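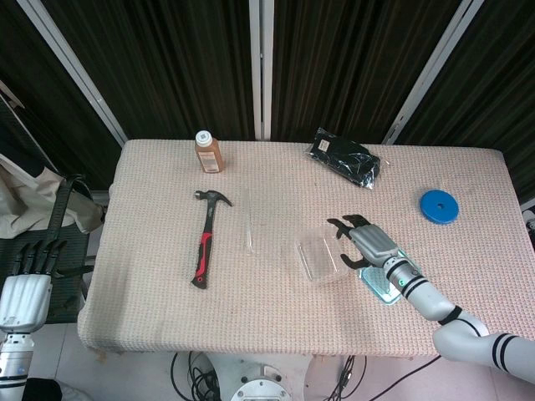
Pink waffle cloth on the table, dark striped curtains behind.

Yard and bagging shed check, February

Right, my turn with the clipboard again. I've gone round in the same order as last time so you can lay the two side by side, and I've put my comments under each item. Anything marked ACTION needs a name against it before the spring deliveries start.

1. Compost windrows: temperature and height
OK, with one comment. All the rows were steaming nicely at eight in the morning, which always cheers me up! The long probe is reading properly now it's got a new battery. Row 7 is getting tall though, and the side nearest the track has started to overhang where the loader has been biting into the bottom of it. Please take from the end and work back. I don't want anybody standing under that face with a fork.
ACTION: Rafail Tzanetos to knock the overhang down with the loader.

2. Bark bays
OK. Fine bark is dry on top and a bit claggy underneath, so it wants turning, but the walls are sound and the sleepers haven't shifted. The coarse bark bay is nearly empty, so I could get right to the back and look at the drain (I never normally can). It had a good plug of bark fines in it, and I've cleared it.

3. Topsoil screener
NOT OK. The guard on the tail end is held on with two bolts and a bit of baling twine. I know it's a fiddle to take off when a stone jams, I've done it myself with cold hands and sworn at it, but twine isn't a fixing. I've tagged the machine and taken the key to the office. Emergency stops both worked when I pressed them. The belt is fraying along one edge but has some life left, so order one now and we won't be caught out in the busy weeks.
ACTION: Rafail again, sorry. Proper bolts, then come and find me for the key.

4. Bagging line
OK. Foot pedal works, the hopper gate closes fully and the heat sealer has its cover on. I weighed a few bags of planting mix off the end and they were all fair. Stack height was fine apart from one pallet by the door that was leaning like a tired drunk, and Abla Matar and I restacked it there and then. The Korkoma bags are slippier than our old ones when they're wet, so cross the layers every time, please.

5. Water bowser and hoses
OK with comments. The bowser was down to 281 litres, which is no good if a windrow gets too hot, and it's meant to be topped up every evening. Hoses are all on their hooks except the one with the yellow end, which was lying across the footpath (I found it with my foot). The tank behind the shed is stamped 3000 litres and was about half full. Lid on, strap on, lovely.

6. Dust and masks
NOT OK. The box of masks in the shed was empty and the spare box was empty too, with the lid put neatly back on! Compost dust gets right down into your lungs and you can't always see it, so this matters most on dry days when we're bagging. I've brought a box over from the Liapis yard to tide us over. Could whoever takes the last but one please tell Abla.
ACTION: Abla to order masks and more hand cream while she's at it.

7. Loader and forklift
Loader OK. Tyres good, mirrors clean, reversing beeper as annoying as ever. It had 1037 hours on the clock when I looked, and I can't see anything in the book for its last service. It might have been done and not written down, in which case write it down.
Forklift OK, but the seat belt is stiff and I suspect people are sitting on it.
ACTION: Rafail to ring Voltari about the loader service and ask whether they've got it on record.

8. Customer pick-up area
OK. Cones out, signs facing the right way, walkway swept. A chap with a trailer asked if he could shovel his own mulch straight from the bay and the answer is still no, however nicely they ask. We fill it or they take bags. The Lando trailer has a cracked tail light and shouldn't go out on the road until it's changed.

9. First aid and eyewash
OK. Eyewash bottles are in date, plasters are low but not desperate. I've put a fresh pen in the accident book as the old one had dried up.

Items 3 and 6 I'll look at again myself before we start bagging. The rest can wait for the March round, and it's Abla's turn with the clipboard for that one.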